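Youth Sports Help > Fees, Teams and Travel

Is it fair that the club asks for the whole season fee before tryouts?

Posted by Kamala Salian, 2025-08-11

My daughter is 12 and she plays basketball since 4 years. We moved to Plarnside in the spring and the only club with a girls team in her age is Clavau. They sent us a letter that the season fee is $319 and it must be paid in full before tryouts. If she is not selected for the travel team, she goes to the house league, but the fee stays the same. In our old town we paid only after the team list was published.

I wrote to the club and asked if we can pay in 2 parts. The answer was one line, "please see the handbook." The handbook says nothing about parts. I don't want to make trouble for my daughter in a new place, but for us it is a lot of money at one time, and her brother starts soccer in October also.
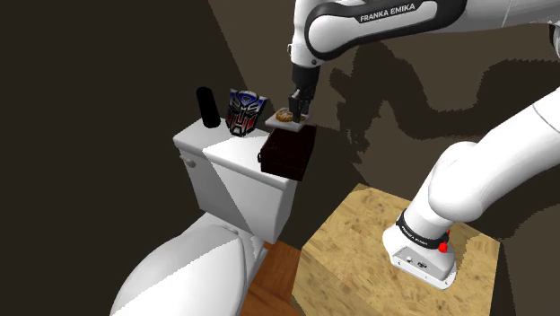
2 replies, oldest first

Okoro

Pay it or find another club. All of them do this now. Travel ball is a business and gym time costs money. My son's club wanted even the uniform money before the first practice.

You can ask for a scholarship but the spots go fast.

Neltico

I am sorry you got such a short answer. I was team parent for several seasons, in another club, and I can tell you what I would do.

First, write again, but to the registrar and not to the general address. The general address is often read by a coach who does not know the money side. Ask three things in separate lines, so that they can't answer only one: is a payment plan possible, is there a reduced fee, and what is returned if she is placed in the house league. Keep the mail short and friendly.
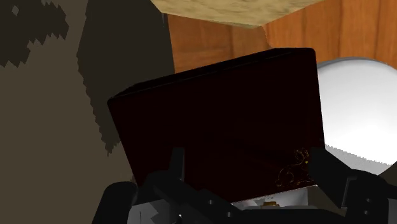
Second, ask what the fee includes. In our club the travel fee had tournament entries and referee costs inside, and the house league did not have these. If your club takes the same price for both, there can be a reason – maybe travel families pay the tournaments extra later. You want to know this before you pay, otherwise you plan for one bill and you get three.

Third, look at the city recreation department. Where I live they run a league for ages up to 16, and it costs much less. The level is mixed, but the girls play many minutes, and some of them play in both.
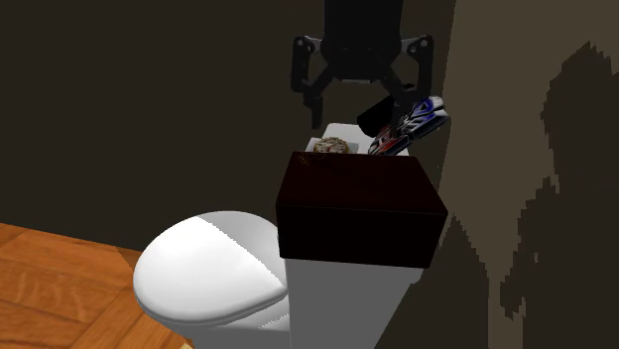
About making trouble for your daughter, I understand the worry. In my experience the coaches did not see who asked for help with the fee, only the registrar did. You can write in your mail that you wish to keep it private. I don't know how Clavau handles this, so it is better to ask.

And please get the refund rule in writing before you send any money. A phone call is nice, but after two months each side remembers it differently.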